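Storing shoe boxes in a high cupboard

The cupboard above head height is the one most people fill last and look into least. It suits shoes well. They are light, they already come in boxes, and the pairs you keep for one season can stay up there for months. The steps below cover filling a deep wooden cupboard so that you can get a pair down again without unloading the lot.

What you need
A steady step stool, if you are not tall
A dry cloth
A soft pencil or sticky labels
Old newspaper
The boxes, with lids that still close

Before you start

Take everything out and wipe the inside. Do the back corners as well, where grit collects and scratches the boxes. Leave the door open for an hour or so to air.

Measure the depth from the back panel to the door, then the height under any inner shelf. Ours is 700 mm deep, which takes one row of boxes behind another. Write both figures on the inside of the door in pencil.

Go through the shoes while the cupboard airs. Brush the soles, take out wet insoles and put crumpled newspaper in the toes. Anything damp stays out until it has dried. Leather shoes that are going away until September should be polished first.

Step 1: Find the hinges and stays

Open the door fully and look at the metal fittings. A cupboard with a door stay needs clear space for the arm to fold. Close the door slowly with the cupboard empty and watch where the metal goes. Keep boxes out of that space, or the door will catch on a corner and tear it.

Step 2: Lift with two hands

Hold the box from underneath, one hand towards each end, and keep the lid pressed down with a thumb if it is loose. Tilt it to get past the edge of the shelf, then level it once it is inside. A box with a snug lid can go up at quite a steep angle. One with a split corner should be taped first.

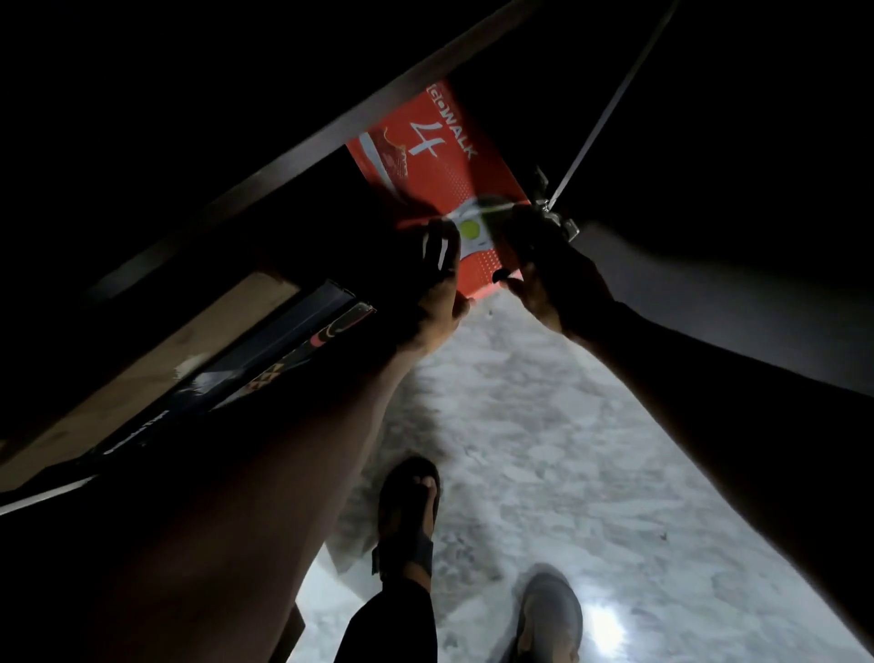
Page last changed: September, 10 am

Go slowly near the bracket. Cardboard snags on a metal edge very easily, and pulling back is what does the damage. If you feel it catch, push the box gently away from the metal and start the lift again.

Step 3: Put the big boxes in first

Boot boxes and plain cartons go to the back and sides. They are the hardest to turn round once other things are in the way. Push each one up to the wall of the cupboard before you bring up the next.

Smaller boxes go nearer the middle. Lay them flat and stack like on like where you can. A narrow box on top of a wide one is fine – the other way round will lean.

Step 4: Build the stack from the bottom

Put the pair you will want last at the bottom and the pair you will want first at the top. Trainers in daily use should not be in this cupboard at all. Leave them by the front door.

When the top box goes in, slide it with your fingers spread over the side facing you, and use the other hand at the edge to stop it swinging out. It may sit close under the inner shelf. That is all right as long as it slides back out without force. 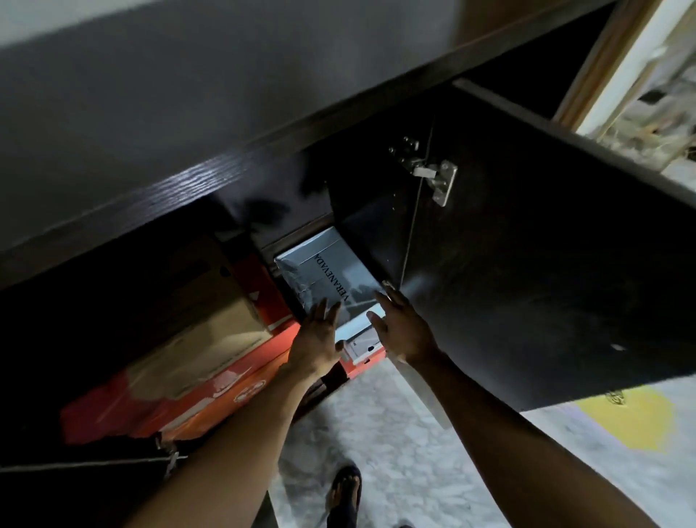 Written by Leidy Ayala

If the last box will not go in, take it out again and look at what is behind it. Usually one at the back has slipped sideways. Squeezing the top box only crushes the lid.

Step 5: Label the end you will see

Printed boxes are easy to tell apart by colour for a week or two, and then you forget what is in them. Write the contents on the end facing the door: whose they are, the size and the sort of shoe. Use a sticky label on shiny card, as pencil does not show.

Getting a pair down

Put one hand under the box you want and the other flat against the box next to it. Ease the first one forward until you can hold both ends, then bring it down level. If it is in the middle of a stack, take down the ones above it first.

Check the cupboard twice a year. Change the newspaper, wipe the shelf again, and pass on any pair that has not been worn since the last check.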